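OK so I have been sorting toy bricks since Friday and I have Thoughts. Thread, because I cannot make this short

Background: my sister Amber Hulme (hi Amber) cleared out her loft and gave me 12 bags of mixed bricks for the after-school club. Mixed with what? Everything. Hair clips, a domino, half a crayon

I tipped the first bag out on the living room rug. Do not do this. The rug is shaggy and I am still finding the little one-stud ones with my heel

Second bag went on a bedsheet, which was so much better! You grab the four corners at the end and pour. My grandma did this with buttons

First big question, and people get heated about it - do you sort by color or by shape?

I asked the club parents' chat and got 36 replies before dinner. Sandra Hartley is shape all the way. She says if you need one particular piece you'll never spot it in a bin where everything is red, but you'll spot it right off among other pieces the same size

And she's right! For grown-ups building from instructions she is totally right

But my kids are five and six. They don't want a two-by-three plate, they want "the green ones." So it's color for us, sorry Sandra

Second question was how many bins. I started with eight, like a maniac. Light gray and dark gray had their own bins. There was a bin for tan

The kids put tan in with yellow, yellow in with orange, and the grays wherever they happened to be standing. Fair enough

Now it's red, green, blue and then one big old dishpan for everything else. Cleanup went from a whole production to the length of two songs

Third thing: OPEN bins. No lids. I bought a set of the Skallar ones with the snap lids and the lids are now under the sink, where they will live forever

A lid is one more step and a six-year-old will not do one more step. Neither will I if I'm being fair

Also keep them low and shoulder to shoulder at the back of the table, so you can sort with the pile in front of you and just reach over. I had mine spread out along the windowsill at first and it was so much walking

Somebody asked if the bin color has to match the brick color. I thought yes for the longest time - I even went to two different stores looking for a red one

You really don't need it. Once there are bricks in there, the bricks ARE the label

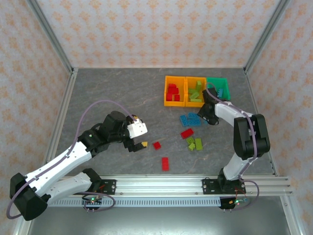 Photo: Marjorie Dawber

See, red bricks in an orange bin, lime green ones in the next, and blue in the green bin. Would you get that wrong? I wouldn't

The one to watch is an almost empty bin, when it's a single blue brick in a green tub. I'd drop a handful in every bin before the kids start so there's no arguing about it

Same picture, look at the table. Smooth top and loose bricks spread out with room between them. So much easier to pick from than a heap! My heap on the bedsheet was basically a salad

Marbled gray is a nice background for it too, the reds and yellows pop right out. My table is a busy floral oilcloth and I lose the yellow ones constantly

(the pink wallpaper with the little orange motifs, though. I want it for my hallway)

Washing, since Ashley asked: mesh laundry bag, lukewarm water, a squirt of dish soap, swish, rinse, then out flat on a towel overnight. Nothing with stickers or electrics goes in

Five bags down, seven to go. If anybody near me wants tan bricks, please, I am begging you, I have so many tan bricks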